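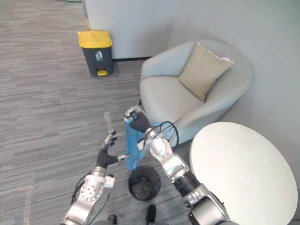
Mesh basket and blue liner, Medeiros lounge.

**Ticket:** 999
**Opened:** December 11, 2024
**Location:** Ruvik building, Medeiros lounge (carpeted area, armchairs, round table)
**Category:** Waste and consumables
**Priority:** Low
**Status:** Closed, one item carried over

## Reported fault

Liner does not stay on the mesh wastebasket. It slides down the inside wall as soon as anything heavier than paper goes in, and small waste ends up underneath it. When the liner is pulled out, that waste stays in the basket and has to be tipped out separately. Some of it lands on the carpet.

Stock in use: Prulanex blue liners, 35 litre, no drawstring.

## Checks

1. Measured the basket. Rim is 300 mm across. The liner mouth is much wider than that, so there is nothing to hold it once the top is folded over.
2. Looked for a retaining ring. None in the basket, none in the store cupboard. The order sheet lists baskets only.
3. Fitted a fresh liner with the top turned down to a depth of 6 cm. Dropped in an empty bottle. Liner slipped on one side.
4. Repeated with the slack gathered and knotted outside the rim. Liner held. The knot is slow to undo and tends to tear the film.
5. Filled the basket with paper only, no knot. Liner held until the basket was moved.

Result: liner is oversized for the basket. No defect found in the basket itself.

## Carpet debris

The second half of the report concerns bits left on the floor after a liner change. Clear film is the usual offender. It is hard to pick out against a grey streaked carpet and gets trodden towards the partition, where it collects along the foot of the panel.
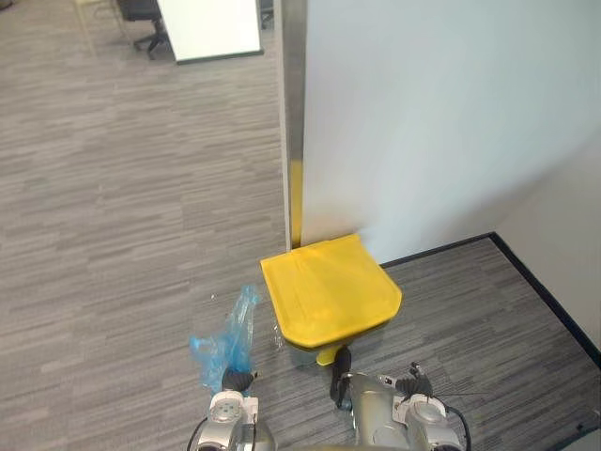
Nitent replied that a dustpan on its own is no use on this carpet, and asked for a stiff hand brush to be kept with it. Soft brushes ride over the pile and leave film behind. They also asked that used liners be tied before they are put down, as an open one spills again when it is picked up.

Action: stiff brush added to the December consumables order. The yellow dustpan stays in the lounge. Dustpan and brush to hang together in the cupboard once the brush arrives, on the lower hook. The upper hook is loose and has its own ticket.

Vacuuming frequency not changed. The vacuum picks up film well enough in open floor but does not reach the last strip along the partition, so that strip needs doing by hand.

## Bottles

Raised during the same visit. Drinks bottles take up most of the space in a small basket and are what pulls the liner down in the first place. There is a dark grey pedal bin with a yellow lid by the wall, marked with the recycling symbol. It is on the far side of the armchair from the table, and people sitting at the table use whatever is nearest.

Options considered:

- Move the pedal bin next to the table. Rejected, the lid needs clearance and would foul the chair.
- Second pedal bin. Not in budget this year.
- Loose liner for bottles only, emptied into the pedal bin at the end of the day.

Third option put on trial.

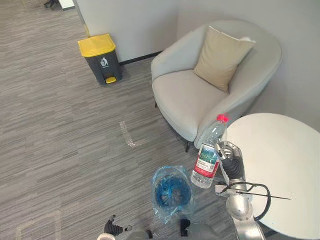 Could the caps be left on? The recycling notice in the kitchen says to take them off, and the one in the corridor says the opposite. We have been doing both.

Response: caps on, bottle emptied first. Kitchen notice is the older one and has been taken down. Labels can stay on as well.

## Resolution

- Prulanex 35 litre liners withdrawn from mesh baskets. Remaining stock moved to the bottle trial.
- Smaller liners ordered for the 300 mm baskets. Until delivery, gather and knot outside the rim as in check 4.
- Tie used liners before setting them down.
- Check under the liner at each change.

Carried over: retaining rings. Supplier has been asked whether they can be bought separately. No answer at time of closing. Reopen under this number if the smaller liners slip as well.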